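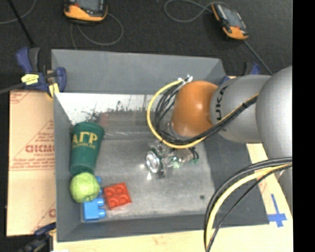
Slide 1. The cable that did it

Let people look at the slide for a bit before talking. Somebody always asks about the apple. Take the question at the end.

My name, then the title. Thank Amber Nuttall for the slot, and for not reading the abstract too closely.

One-line version for anyone who came for the coffee: we programmed the arm with great care and then hung a loop of cable off its wrist with zip ties.

Slide 2. What went wrong

Job was bin picking. Cup, apple, a couple of toy blocks, repeat. Skurley (our planner) checks every move for collisions. It knows the arm, the gripper and the bin walls. It had never been told about cables, so as far as Skurley was concerned there weren't any.

On pick 60 the wrist rolled the long way around. The loop caught on a clamp at the corner of the bin. The arm, being strong and incurious, kept going.

Gripper lost its signal and dropped the block. Vitalii hit the stop about 2 seconds later. He would like it known that he was already reaching for it.

(Pause. Vitalii is usually in the room.)

Slide 3. Why the stop was late

The force limit was set to 80 percent of maximum. We'd raised it in January because it kept tripping. Read that sentence out slowly.

Log said "completed with warnings." Do the voice.

Slide 4. What we changed

Limit back down, and a password on it. Flurina has the password. I don't.

Cable loop goes into the collision model as a fat, ugly tube. Costs us some reach in the corners. Andri complained for a week and then drew the tube himself.

Wrist roll is capped, so no more long way around.

Clamps: still there. The bin slides without them. If Bergeron people are present, they will suggest bolts. Say we're looking into bolts.

Slide 5. Questions

Apple: yes, it's for grasp testing. No, don't eat it.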